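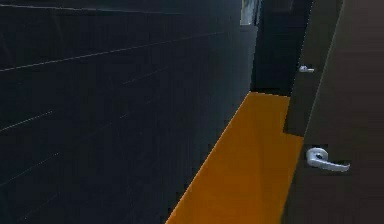

**How much should my fork sag before the first ride?**

Set it with your full gear on, and aim for 9 mm less than the race sag marked on your Rilard shock card. New springs settle a little, so check again after your first moto.

## 4. Setting the clickers on your Pemarard fork

This is the fun part! A couple of clicks can make a choppy track feel like a whole new place, so take your time and play with it.

1. Put the bike on a stand with the front wheel off the ground.
2. Open both bleed screws, then close them.
3. Turn the compression clicker in until it stops. Use your fingers only.
4. Back it out 9 clicks. Do the same on the other leg.
5. Ride three laps at your normal pace, then change one setting at a time.

**Caution:** Never force a clicker past its stop. The needle seat bends easily and isn't covered by the warranty. 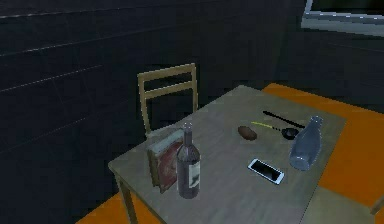

*Wooden table and chair.*

**Note:** Riders over 189 lb should start two clicks stiffer. Our test rider Yi-chun Chuang runs hers even firmer on sand, and she loves it there!

6. Write down your settings with the track and the weather. You'll be so glad you did when you go back in March.
7. Change the fork oil after some 400 miles of track riding.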